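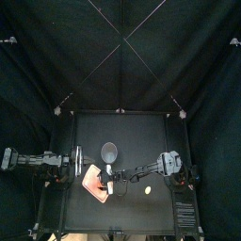
4.2 What the polling clerks told me about queues

I went into this part of the study expecting the long queues in Tusinbridge to be a staffing problem. Everyone at the council had told me so, and the complaints that came in after the December vote mostly said the same thing (too few clerks, too many people after work). Then I sat down with the clerks themselves, and they wanted to talk about the register.

The two wards I compare here are Dindura and Grorham. They're a good pair, I think, as they had the same number of clerks, the same opening hours and the same kind of building, a primary school hall in both cases. Dindura had 3000 names on its register and Grorham had 2000, so you'd expect Dindura to be the slower of the two. It wasn't! The worst waits were in Grorham, where people were still standing in the playground when the doors should have closed.

What differed was how the register had been split. In Dindura it was divided by street, and a voter who gave an address was sent straight to the right desk. Grorham split its register by surname, which sounds simple enough until you remember that a good part of the ward uses two surnames, and that the printed list sometimes sorted by the first and sometimes by the second. One clerk told me she had sent the same man back and forth between desks until he gave up and sat on a bench — he did vote in the end, quite cheerfully by her account.

Reinaldo Andrade, who helped me with the interviews, thought I was making too much of this at first. He pointed out that Grorham also had more first-time voters, who tend to ask more questions at the desk. That's fair, and I can't fully pull the two things apart with the records I have. We did go through 300 entries from the Grorham incident sheets, though, and 100 of them mention a name that couldn't be found at the first desk. Questions from new voters hardly come up. Of course a clerk is more likely to write down a missing name than a chat about where to put the cross, so I'd read those sheets with some care.

Gruber's earlier work on village polling makes a similar point about address lists, and I leaned on his interview questions when I wrote mine. The Paulík ward, which changed from surnames to streets between two elections, would be the obvious place to test the idea properly. I've asked for its sheets and come back to them in Section 5.

Figure 1. Two robot arms and a dark rectangular table in a black-curtained enclosure.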